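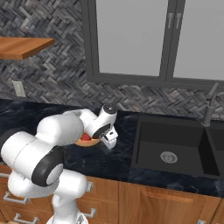

Session 3. Reading the financial aid letter

First-Year Seminar, Tistell College
Handout prepared by Estíbaliz Miranda
Last changed 12 August 2018

Please read this handout before the session and bring your own letter, printed or on the phone. If you do not want to show your numbers to other students, cover them. We will look at the words more than at the amounts.

1. What the letter contains

The letter comes through the Korow portal, under the tab "Awards". It puts all the money in one column, and this is the first difficulty for many students. A grant, a loan and a work-study job stand one below the other and are added together at the bottom, as if they were the same kind of thing.

Grant or scholarship: money which you normally do not pay back. Check if there is a condition, for example a minimum grade average or a minimum number of credits.

Loan: money which you pay back with interest. In a subsidized federal loan, the government pays the interest while you study at least half-time. In an unsubsidized loan the interest begins to grow from the day the money is paid out.

Work-study: permission to earn up to a certain amount in a campus job. It does not lower your bill in the fall. You must find the job, work the hours, and then you receive a paycheck like any other employee.

2. Cost of attendance and the bill

These are two different numbers. The cost of attendance is an estimate for the whole year and includes things the college never charges you for, such as travel home and personal expenses. The bill has only what you owe to the college directly: tuition, fees, and the room and meals if you live on campus.

For planning, make your own calculation in this order:

Take the cost of attendance.
Subtract grants and scholarships only.
The result is your net price, which you will cover with savings, family help, loans or work.

Do it again with the bill in place of the cost of attendance. Keep both results, we need them in the exercise.
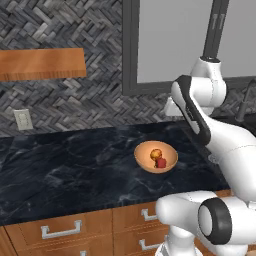
Fig. 2. Shallow bowl on a dark marble countertop.

3. Accepting a part of the offer

Many students believe they have to accept everything or nothing. You can accept the grant and refuse the loan, or accept a smaller loan than the one offered. In Korow, open each line separately and write the amount you want. Do not press "Accept all" before you have looked at every line - it is possible to correct it later, but you need a form and a visit to the office in Fimotden Hall.

4. Exercise (in pairs)

A student named Bustamante has a balance of $353 after grants and a subsidized loan. The letter also shows an unsubsidized loan and work-study. The balance must be paid before the first day of classes.

a) Can the work-study money be used for this payment? Explain why.
b) Write two ways to cover the balance and compare what each one costs after graduation.
c) Which questions would you ask the aid office before you decide?

5. Dates and changes

Outside scholarships must be reported, even small ones. The office may then reduce another part of the aid, usually the loan first. If the income of your family has changed, ask for a review and bring documents. Reviews for the spring semester close in December.

For next session: bring your net price calculation, one page, handwritten is fine.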